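Progress Report to the Vorkine Fund
Household Reset Program, Toledo
Prepared by the Jeltora Home Skills Project
April 9, 2023

Dear friends at the Vorkine Fund,

We owe you a proper update, and we are glad to finally sit down and write one. The winter got away from us a little, with the furnace trouble at our office and then the move of all our supply shelves to the Plasden building, but the kitchen work your grant pays for has kept going the whole time and we have plenty to tell you.

As you may remember from our proposal, the idea was a simple one. Many of the households we work with in Toledo don't need a deep clean or a contractor. They need a steady routine for the table where everybody eats, snacks, does homework and drops the mail, and they need somewhere for the trash and the extra food to go. We promised to reach 40 households by the end of the grant, and we promised to write the routine down in a form that another group could pick up and use without calling us every other day (though we would be happy to take the calls!).

The table routine is the part that has changed the most. Our first draft had families sort everything into piles before throwing anything out, and it was too slow. People got tired, the piles got mixed up again, and supper was late. In the new version you begin with whatever is plainly trash, so peels and empty wrappers go first, then anything still sealed gets set aside to be put away, and only after that do you deal with the odds and ends.

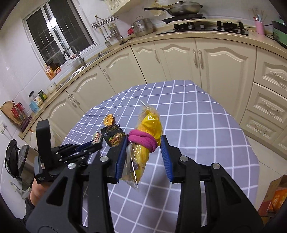
The odds and ends are what slow everyone down, and we have spent more time talking about them than we ever expected to. A hair tie ends up with the snacks, a charger lands wherever there was an outlet, and half of it belongs to somebody who isn't home. We tried a little dish on the table for these things and it filled up in no time. Now we suggest that each person carry their own things back to their own room at the end of the reset, and the dish is only for items without an owner. It's a small change and the families seem to like it better.

We also rewrote the page on tablecloths. Several households asked us whether they should take the cloth off every time, and we had to admit we had never agreed on an answer among ourselves. The page now says to shake it out after the trash is gone and wash it when it needs washing.

The second part of the routine covers where things go once they leave the table. We had budgeted for a large lidded bin in each kitchen, but many families already own one and what they were missing was a light, open wastebasket they could carry over to the table and back. We have been buying those instead, and the savings have gone toward liners and shelf labels. For packaged food we had planned on plastic tubs. A plain cardboard box against the wall has done the job so far in most homes, and it costs us nothing, so we would like to hold off on the tubs until we have heard from more families.

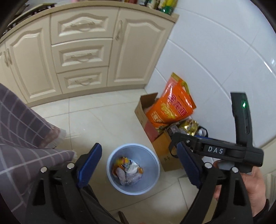 Snack wrappers in the wastebasket, with packaged food kept in an open cardboard box by the wall.

We do want to be open about what is behind schedule. The printed guide should have been finished by now. The text is done, but 2 of the 5 sections still need to be laid out, and we keep finding sentences that made sense to us and to no one else. We expect to have copies in your hands in May. The evening sessions have also been harder to fill than the daytime ones, and we may ask your permission to move some of that money over to home visits.

Spending is otherwise in line with the budget you approved, and the detailed sheet is attached separately. If you would like to sit in on a reset the next time you are in Toledo, please let us know. Somebody will surely offer you a snack.

With our warm thanks,
Jeltora Home Skills Project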